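How to Thread a Belt on Shorts Before You Put Them On

Quick one today. I pack outfits the night before and the belt goes on the shorts then, not at 6 am when I'm half asleep and missing the back loop. Again.

Lay the shorts flat, waistband toward you, legs pointing away. Smooth the pockets down. Do up the button first or the waist slides all over teh place.

Start the belt tip at the first loop beside the fly. Left side for most mens belts, the other side for most womens — go with whatever you're used to. Push it through, pull some slack, next loop. Flip the shorts for the back loops, flip back, keep going till you're out the far side.

Check for twists now. Run a thumb along the inside of the strap. Then tip into the buckle, pull it snug but not tight.

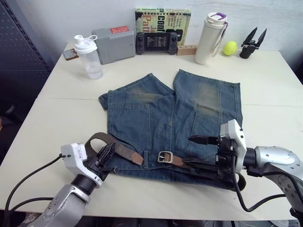 What if the belt is too wide for the loops?

Measure the loop opening and buy a belt a little narrower than that. Forcing a thick strap through just pops the stitching, and fixing a belt loop on denim is a pain. My old Okov belt ripped two before I gave up on it.

Stiff leather? Bend the tip back and forth a few times, then try again. Don't use pliers, they leave marks.

Done threading — fold one leg over the other, buckle on the outside so it doesnt press into the fabric. Mine go on the shelf like that, or straight in the bag.

Taking it off for the wash: undo the buckle, pull from the buckle end, slow around the back loop. Hang the belt up by the buckle. Shorts in the wash inside out, cold.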